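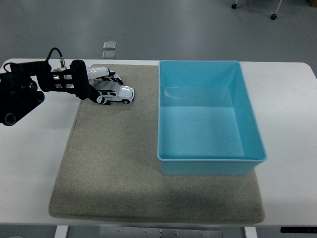 Felt mat with the car and the blue tub, marks toward the lower center.

November 29, 2022
Submitted by: toy room desk, Hovcombe
Category: Table Mats & Floor Mats > Felt > Stains and wear

Subject: Dark marks on beige felt mat, car does not roll straight

Product: Werkis felt table mat, beige, 80 x 61 cm
Used with: small toy SUV (Bergeron), light blue plastic tub, white table
Status: Solved, one point open

Problem as first reported

Good morning. We have your felt mat on a white table in our toy room and I wish to report two problems. I am not certain if they are connected, so I put them in one ticket. Please tell me if I should open a second one.

The first problem is the marks. On the mat there are some darker smudges, and in the lower center the felt looks slightly darker than the rest. They are not strong. On a brown mat I would not write to you at all, but on beige I see them every time I pass the table.

The second problem is with the toy car. When it is pushed from the left side of the mat in the direction of the tub, it goes straight for a short way and then turns a little toward the front of the table. It is a small car with a weight to it, and on the bare table top it rolls well.

I have already cleaned the wheels of the car with a cotton stick. There was some fluff on the axles, which I removed. After this it was better for one afternoon.

Reply from Werkis support

Thank you for the clear report. Please answer the following so that we can choose the correct advice:

- Is the mat lying with the label side down?
- Has it been washed, and if yes, in which way?
- Does anything stay on the mat overnight?
- Are the dark places dry to the touch, or do they feel sticky or stiff?

Please do not use any stain remover before we have your answer. Some of them take the color out of the felt and leave a light place, and this cannot be repaired.

Our answer

The label side is down. I turned up the corner to be sure.

The mat has not been washed in water. It was brushed with a clothes brush and one time it was vacuumed with the small nozzle.

Yes, the tub stays on the mat overnight, on the right side. The car is normally put inside it at the end of the day, but I must say that this is not always done.

The dark places are dry. I pressed a white paper napkin on them with my thumb for one minute and the napkin stayed clean. In one place toward the front the surface feels more flat than in the other places, as if the fibers have been pressed down. It is not stiff. 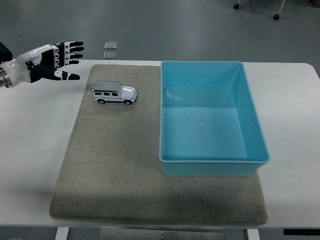
Ticket log, page 2 of 4

Test 1: is it dirt or is it the fiber?

Support wrote that felt can look darker for two different reasons. Either there is something in it, or the fibers lie in another direction and the light falls on them differently. They asked me to brush one dark place in all directions and look at it again from the other side of the table.

I did this with a soft dry brush. Result: the flat place near the front became lighter, and from the far side of the table I could hardly find it. The smaller smudges did not change with brushing. So we have both kinds, and I think it was a mistake from my side to describe them as one problem.

I also learned that the lamp is important. With the ceiling light only, the mat looks much more stained than near the window in the morning. If somebody has the same complaint, I would advise to look at the mat in daylight before writing a ticket.

Test 2: the smudges

Support recommended lukewarm water with a few drops of wool detergent, put on a white cloth and not directly on the felt. Press and lift, do not rub. After this the same again with clean water, then a dry towel with a book on top of it.

First round: the cloth became a little gray. The smudges were lighter when the mat had dried, but still there.

Second round, next morning: the cloth had only a very weak color. Two of the smudges I could not find any more. The others are now small and I accept them.

One warning. In the first round I used too much water in one place, and it made a ring when it dried, with a thin darker edge. I had to make the whole area damp, out past the ring, and let it dry again slowly. The ring is gone, but it took a full day – and the mat could not be used in this time. A cloth which is only damp is enough.

Test 3: the tub

Here I wanted to know if the blue plastic is giving color to the felt. I rubbed the bottom of the tub with a wet white cloth, then with a cloth and some detergent. There was dust, and no blue. I lifted the tub and the felt below it had the same beige tone as at the side, with only a line where the edge of the bottom had been pressing.

Support said that this line is normal with a heavy tub and will come up with steam. Hold the iron over the mat, do not put it down, and brush after. I did it with a travel steamer from home and the line is much weaker. I also asked that we do not fill the tub to the top when it stays on the mat.

The tub came from Mamomach together with the storage shelves, so it is not a Werkis product. I mention this only to have the list complete.

Test 4: the rolling

This took the longest time. I tried the car in the same direction as before, with the front toward the tub, starting from the upper left part of the mat.

a) Mat as it was: the car turns toward the front of the table.
b) Mat turned around by half: the car turns also, but less, and to the other side.
c) Mat brushed from left to right: the car goes almost straight.
d) Bare table: straight.

From (b) I understood that it is more the mat than the car. The felt has a direction, in the same way as a carpet. When it is used always in the same place, the fibers lie down and the wheels follow them. After (c) I am satisfied. Now we brush from left to right before the room opens and it needs less than a minute.

The fluff on the axles is a separate matter. It comes back. I checked the car again after some days of normal use and there was a small amount of beige fiber on the near rear wheel. Tweezers are better than the cotton stick, which leaves its own cotton behind and makes more work.

What we changed

We turn the mat around each time we clean the table, so the front edge does not get all the wear. On our table the mat reaches nearly to the front edge and people lean on it there with their sleeves. I believe that this is where a part of the gray comes from, but I did not test it.

The tub goes to the shelf at night. The car goes in the tub.

No hand cream at this table, please. I have put a note for it on the door – the note is polite.

Open point

I asked if the whole mat can be washed by hand in a bathtub, and if it will still be 80 cm wide after that. Support answered that they do not promise the size after full washing, and they will ask the workshop. If there is shrinking on the short side I would not mind, there is room. On the long side it would be a problem, since the tub then stands partly on the table and partly on the mat, and it would rock.

They will write to me in December. Until then I do not wash it, I only use the damp cloth.

Last note from Werkis support

We have marked the stain question and the rolling question as solved. The washing question stays open under the same ticket number, so please do not create a new one. The advice about brushing direction will be added to the care sheet for the beige and the light gray mats.

Answer from the desk: thank you. If possible, print on the care sheet also the sentence about too much water, and in large letters.

Tags: felt mat, toy car, plastic tub, water ring, brushing

Werkis Customer Care | Contact | Terms of use | Back to top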